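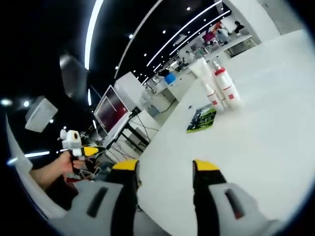

# Hand-held grippers: yellow tips no longer meet, and the width reading drifts

Posted May 2024 in Grippers and end tools · 2976 views · 3 replies

We use a pair of Rernari hand-held grippers at a bench, one for each hand, to record picking jobs that are later run on an arm. They have the black fingers with the yellow push-on tips. Both were fine when we set them up. The left one has started giving trouble.

What it does:

- With the trigger fully squeezed there is a gap between the tips. I can slide 2 sheets of printer paper in it. The right gripper holds a single sheet firmly.
- The width shown in Elonier is zero after I calibrate, then creeps up over the session. By the end it can say 2 mm with the tips shut as far as they go.
- Opening feels normal. Closing feels slightly gritty for the last part of the travel.

I have already swapped the yellow tips over from the right gripper. The gap stayed on the left one, so I don't think the tips are worn. I have also redone the calibration several times, and it looks all right for a bit each time.

The jobs are mostly bottles and small cartons, and the bottles are still picked up without much bother. Thin things like leaflets are where I notice it. The recordings look fine on screen but the arm then closes short and misses the edge.

Is this something I can adjust, or does it need to go back to Janssen, where we bought the pair? I'd like to avoid posting it as we only have the two.

---

### Accepted reply · 15 votes

Leave the calibration alone until the fingers close properly. If you set zero while something is stopping them short, you've told the software that a small gap is shut, and the reading will wander as the cause shifts. You probably have two faults, or one fault showing up twice.

Start with the gritty feeling. On ours it was dust and scraps of label backing packed at the inner end of the finger slides. You can't see it with the fingers open.

1. Unplug the gripper and pull off both tips.
2. Squeeze the trigger and look at whether the bare fingers stop square to each other. Make a note of which one stops first.
3. Undo the cover screws on the back of the finger housing. They are short and the same length, so no need to keep them in order. There is a thin spring under the cover on the trigger side. Put a hand over it.
4. Brush the slides out with a dry, stiff brush. Don't use an air line, it drives the dirt into the sensor end.
5. Wipe the rails with a lint-free cloth and a little isopropyl. Let it dry.
6. Put on a very thin film of dry PTFE lubricant. No oil or grease, that is how the dirt sticks in the first place.
7. Work the trigger 50 times with the cover loosely on, then nip the screws up evenly.

If it still closes short, check the link between the trigger and the slides. There is a small grub screw on each side that clamps the link to its shaft. If one has backed off, that finger lags behind the other and the lag changes as you use it, which would fit your creeping number. Close the fingers by hand until they meet, hold them there, and tighten the loose one. A drop of medium threadlock, not the strong sort.

Then put the tips back. Push them right down to the shoulder of the black part. A tip that is a hair proud on one side will leave a wedge-shaped gap that looks just like a bent finger.

Last, calibrate in Elonier: fully open, fully closed, save, close the program, open it again and check that the number is still zero. Do the same on the right gripper even if nothing's wrong with it, so that both start from the same day.

I would bin or re-record the leaflet jobs. You can't correct them afterwards if the error was growing as you went. The bottle ones are probably usable.

---

### Reply · 3 votes

Had the same and it was the cable. Ours went tight across the bench edge every time the left hand reached forward and it was pulling on the plug. Width went up and down by itself. Clip it to the sleeve or run it over the shoulder.

---

### Reply · 0 votes

Just get new tips, the yellow ones go hard after a while.

> Comment from the original poster: I did swap the tips, it's in the question.

---

**Update from the original poster**

It was the grub screw, on the outer finger. It had come out nearly a full turn. There was some muck in the slides too, but not much, and cleaning alone got rid of the gritty feel without shutting the gap. After tightening it holds one sheet the same as the right one, and the reading was still zero after a long session.

Two things for anyone else doing this. The key for the grub screw is not in the Rernari kit, and we had to borrow one from the Rodby tool roll. The threadlock wants leaving overnight. I didn't the first time and had to do it again.

I've moved the cable as well. It made no difference to the number but it is more comfortable.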